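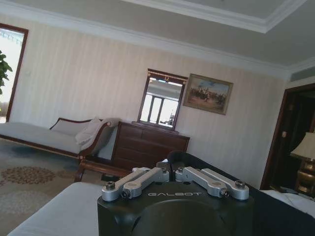

*Wrist view, the chaise room, upstairs at Zamora.*

Ildikó Szekeres had been hired to put cushions back. The contract said "environment reset and episode annotation," and it took her most of the first morning to understand that this meant cushions.

The house was called Zamora, after a town none of the owners had visited. Fidevero had it until the end of June, furniture included, and the furniture was the point. The company's other sites were flats with white shelves and one plant. Somebody in the head office had decided the model needed to see dark wood, gilt, carpets with medallions on them, mirrors. It had trouble with mirrors. Amnuay Phetsri told her this on the stairs as if confiding a family illness.

"It'll get better with more examples," he said.

"How many more?"

"More."

He drove. That was the word they used, though he stood in the corner of the bedroom with a controller in each hand and a headset pushed up on his forehead like swimming goggles. When he moved his wrist, the gripper moved. When he sighed, it dipped a little. She found this out before he did and never mentioned it.

The target was 353 good episodes from the chaise room. A good episode meant the arm picked up a cushion, moved it to the other end of the chaise, let go, and backed off. Then Ildikó walked in, put the cushion somewhere slightly wrong, and walked out again, and they did it over. She wasn't allowed to put it in the same place twice. She wasn't allowed to be clever about it either. On her second day she had tucked one behind the chest of drawers, and there had been a note from Bravon, the firm that checked the recordings, asking her to keep placements natural.

"What's natural?" she asked Amnuay.

"Where you'd leave it."

"I wouldn't own it."

He pulled the headset down and said they were recording.

After each one she typed a sentence into the tablet. *Moves grey cushion from left to right.* The tablet then asked her whether the attempt had been successful, and whether the motion had been smooth, and gave her five faces to choose from, unhappy to delighted. She gave nearly everything the middle face. By the end of the week Bravon had written about that as well. Her scores showed low variance. Could she please use the full range?

So she used the full range. She gave a delighted face to an episode in which the cushion was dropped on the carpet, picked up, dropped, and picked up again, because she had liked watching it. Amnuay had sworn all the way through in a very low voice. There was no microphone, so none of that went in.

"You've marked that one successful," he said at lunch, scrolling.

"It got there."

"It got there like a drunk gets home."

"Then it'll know how to do that."

He thought about this longer than she expected. He had been at it two years, and before that he had driven a forklift at Pomholm, the cold store out past the ring road, and he still looked over his shoulder before he reversed the arm. She had seen it in the recordings. The camera gave a small swing to the left each time before the gripper pulled back, towards the window, where there was nothing to hit.

"Does it need to look over there?" she asked him.

"Over where?"

She played him one, then another. He watched the wall tilt and come back, with the mirror sliding across and the doorway with the lamp going out of view and returning.

"Huh," he said.

"It's in all of them."

"Maybe not all."

She had been through 98 of them by then, sitting on the stairs with the tablet on her knees. It was in all 98. She supposed that somewhere a machine in somebody's real living room would pick up a cushion, set it down neatly, and check behind itself for a pallet. She didn't think that was the worst thing it could learn from the two of them.

"Do we report it?" she said.

Amnuay wiped his fingers and looked at the form. There was a box for lighting faults and a box for dropped connections. There was a box marked *operator error*, and a box marked *other*, which went to the same person at Bravon who had written about the faces.

"They'd want them all done again," he said.

"Would you still do it, though? If we did them again?"

He picked up the controllers, held them out in front of him and backed an imaginary arm away from an imaginary chaise. His wrist turned left. He tried it a second time, frowning, and his wrist stayed where it was but his whole head went.

"Yeah," he said.

She went in and moved the pale cushion a hand's width along, then stood looking at it. She turned it slightly, so it seemed less arranged, and it looked more arranged. Through the door she could hear him settling the headset and muttering about his neck.

"Natural?" he called.

"It's a cushion," she said, and got out of the way.

He started the recording. She stood on the landing with her thumb over the five faces and waited for it to look at the window.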